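Notes from the sewing room: the great table question

I have had more letters about cutting tables than about anything else I've written for this newsletter, which I find both touching and slightly alarming. I mentioned in passing last time that I was thinking of replacing mine, and off you all went. So this month's item is the long answer, and if you don't sew, or if you sew happily on the kitchen floor and your knees don't mind, you may want to skip ahead to the pattern swaps.

Some background for newer readers. I make quilts, mostly large and mostly late. For years I cut everything out on the dining table, with a folded blanket under the mat to stop it sliding, and every single evening I had to clear the lot away so that people could eat. I'd get as far as the fourth strip of a set and somebody would be standing there with the forks. A quilt top that should have taken me a fortnight took most of a winter.

When the small bedroom came free I swore I'd have a table in it that never had to be cleared for anyone's tea, and I bought the first one I saw. It was a mistake from the day it arrived. It was dining height, for one thing, so I was bending over it like someone looking for a contact lens, and after an hour with the rotary cutter I couldn't stand up straight. It was also a deep, glossy brown. I thought that was handsome in the shop! I didn't think about navy cotton on it at nine in the evening.

So, height first, as that's what most of you asked about. I read all sorts of advice and a good deal of it contradicted the rest. In the end I stood in my slippers, bent my elbows, and had the tape measure held up against me, then took off a bit so I could lean my weight on the ruler. You want to be pressing down on the ruler and never reaching up to it. If you cut in shoes, measure in shoes. I cut in slippers and I'm not ashamed of it.

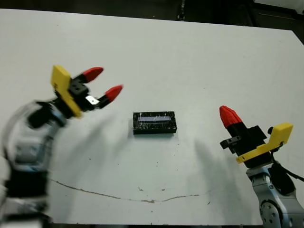
Depth was the thing I got most wrong the first time, and I'd have got it wrong again if a reader hadn't written in to warn me. We all want a big table. We see those lovely workrooms in magazines with a surface like a ballroom floor and we think, yes please. But I'm not tall, and if the table goes against a wall then the far part of it is a shelf. It fills up with tins. If you can walk all the way round, have it as deep as you like. If you can't, stop at the point where you can lay your palm flat on the far side without your feet leaving the floor.

I can walk round three sides of mine, just, if I breathe in by the radiator.

Then there's the top itself, and this is where I went a bit mad, I'll admit. I had samples all over the house. I got four from Toivonen, who do worktops and were very patient with me on the telephone, and a couple more from Driltgate, the builders' merchant out past the ring road, who were less patient but let me rummage in the offcuts. I laid scraps of fabric on every one of them in daylight and again under the lamp. I tried cream, a pale grey, a wood grain and a plain white, and I drew on all of them with my marking pens to see what would come off (test this yourself, please, with your own pens, before you believe me or anyone else).

White won, in the end, and it wasn't close. Every stray thread shows up. Every pin shows up, and if you have ever found a pin with your bare foot you'll know how much I care about that. I had worried it would be glaring, so I went for a finish with very little shine to it, and under the lamp it's kind to the eyes. The dark fabrics sit on it beautifully. The only thing I lose is white thread, and I've taken to keeping my white reels on a strip of red felt so that I stop hunting for them.

One reader asked whether a white top makes it harder to judge colour. I think it does the opposite for me. On the old brown table everything looked richer than it was, and I'd pick a border that seemed perfect and then hang the thing up and find it had gone flat as a pancake. Against white you see what you've really got. That has led to some unpicking, but better in the sewing room than on the bed.

Now, the cost, which three of you asked about quite bluntly, and quite right too. The top came to 179 pounds, cut to size. The legs were extra, and I could have spent a great deal more on them than I did. I looked at the adjustable frames from Steltex, and they are lovely things, but I'm the only one who uses the table and I'm unlikely to grow. I went for plain fixed legs and put the difference towards wadding. If you share a sewing room with somebody a foot taller than you, I'd think about it differently.

Delivery was on a Saturday, which I'd been pleased about until I remembered that everybody else in the street would be parked outside. Do measure your stairs. I'd measured the room, I'd measured the door, I'd measured myself in my slippers, and I had not measured the turn at the top of the stairs. It went round with 2 inches to spare and a certain amount of language. If it hadn't, I'd be writing this from the hall.

A few things I'd pass on now I've been using it for a while.

Put something soft under the feet of the table if you have a wooden floor. Mine crept. It was only a little each day, but I'd come in of a morning and the mat wouldn't line up with the window any more, and I thought I was losing my marbles.

Ask for the corners to be rounded off. Mine are, and my hips are grateful. The old table had corners like chisels and I was never without a bruise.

Don't iron on it. I know. I know it's right there, and the iron's right there, and it's only one seam. I have a wool pressing mat that lives at one end and I still put a folded towel beneath it, as the heat goes through more than you'd expect. The people at Toivonen were very firm with me about this and I have tried to be good.

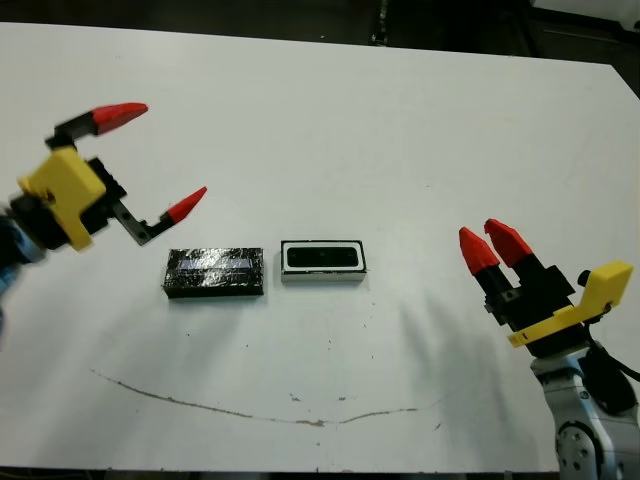 A white top and plenty of elbow room.

Keep less on it than you want to. This is my weakness. I bought a table so that I needn't clear it, and within a week I had a layer of things on it that I was cutting round: the tin of clips, the spare ruler, a cup, the other cup, three fat quarters I was merely thinking about. So I've brought in a rule for myself. Whatever I'm cutting can stay out overnight. Everything else goes on the trolley. I keep to it most days, and on the days I don't, I can tell by how cross I am at the ruler.

Lighting deserves an item to itself and I'll give it one, but for now: have the lamp on the opposite side from your cutting hand. I'd had mine on the wrong side for longer than I'd care to say, and I was forever cutting in my own shadow. I moved it across one afternoon while I was dusting and felt like a complete fool. All those wobbly strips!

Several of you asked about folding tables too, and I don't want to leave you out, as plenty of people haven't got a spare room and are quite sick of hearing from people who have. I had one on loan for a few weeks in August when I was working at my sister's. It was perfectly good for cutting small pieces. It was less good for anything long, as there was a bit of give in the middle just where the leaves met, and the cutter would skip over the join and leave a few threads uncut. A big mat laid right across helped a lot. If you buy one, lean on it in the shop. Properly lean. Never mind who's looking.

And to the reader who uses a door laid over two chests of drawers -- I think that's splendid, and I'd only say take the handle off first.

I should tell you what I'm cutting on it at the moment, or you'll think I spend all my time fussing about furniture. It's the one I've been calling Stenska, after the pattern, all long thin diamonds in blues and a mustard that I bought far too much of. There are 61 diamonds to each panel and 9 panels, and I've been cutting them in batches with the radio on. It's going much quicker than the last one did. Some of that's the table and some of it is that I've finally bought a new blade, which I'd urge on anybody who can't remember when they last changed theirs.

Send me your own arrangements if you'd like to, the makeshift ones especially. I'll put a selection in next time along with the lamp business, and I still owe you the promised piece on joining wadding, which I have not forgotten, whatever it looks like. Pattern swaps are just below as usual, and please do check the list before you post anything, as we've already got plenty of the log cabins.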